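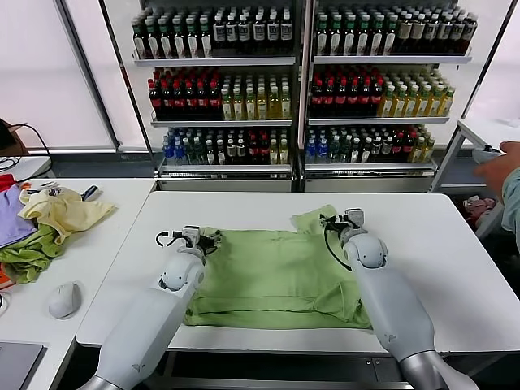 Li-hua Siu has watched a robot handle a green shirt more often than she has folded her own. At Skutura she runs trials of Kurnon, a folding method trained on 80 demonstrations.

"We had 800," she says. "Most of them taught it to hesitate."

The cull began in April. Any demonstration with a pause longer than four seconds went — including, she concedes, most of hers. "Siu-fong Mok's stayed in. She has mentioned it."
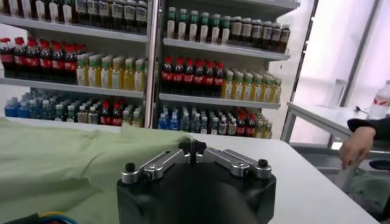
What the wrist view adds

Dropping the wrist camera cost 11 points of success rate. "From the head, cloth is a rumor," Siu says. Sleeves are next.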